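Hemside Stroke Recovery Group: what's new this February

What a month! The Wednesbury Room was too small for us by the second session, so we've moved down the hall to the big room at the Drinmont Center, and I can't tell you what a difference it makes to have space for walkers, chairs and a proper coffee table. If you've been meaning to come along after a stroke (your own or a family member's), this is a lovely time to start. Sessions run from 10 in the morning until noon, and you can arrive late, leave early or just sit and listen.
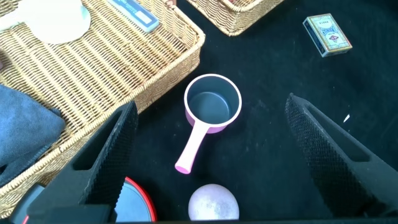 Our biggest news is the new speech practice hour, which Younes Slaoui is leading for us. Younes worked as a speech therapist in hospitals for years and he has a wonderful way of slowing a room down. Everyone gets time to find the word they want, and nobody jumps in to finish it for them. He likes to start with plain household things, so a small pink saucepan with a long handle can keep a table going for a good while: what it's called, what color it is, what you'd cook in it, who taught you to cook. By the end of the first hour people were swapping soup recipes across the room, and one of our members told a whole story about her grandmother's kitchen, start to finish. There was applause!

Family members are welcome to sit in. Younes asks only that you let your person do the talking, even when the pause feels long. He has a handout on this, and copies are on the shelf by the door.

Please bring reading glasses and hearing aids if you use them. We had a few people squinting at the word sheets last time, so there will be a large-print set from now on.
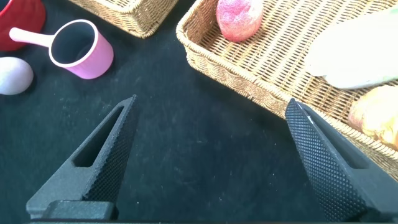
Walk for Gbeho Lane

Our spring walk is back, and we're aiming for $3000 this year! The money goes toward ride costs for members who can't drive yet, and toward a second set of parallel bars for the exercise corner. We already have $500 in hand from the bake sale, so thank you to everyone who baked, bought or did both.

The route starts at the Gbeho Lane entrance to the park and is flat and paved all the way, with benches along it. Do one lap or as many as you like. Wheelchairs, walkers, strollers and well-behaved dogs are all fine. Sponsor forms are at the front desk, and we still need 4 people to hand out water at the turnaround. 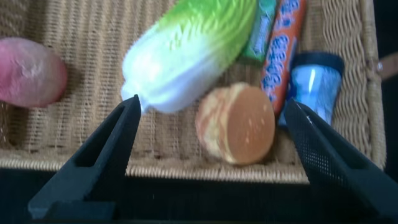
Photo: Hemside Stroke Recovery Group

The Ollura Choir is also looking for voices. It's open to anyone with aphasia, and some members who find talking very hard can sing whole verses, which is a joy to hear. You don't need to read music. Rehearsals are at 7 in the evening in the same building, and the side door stays unlocked until everyone is in. Leave your name at the front desk if you'd like a ride home afterward.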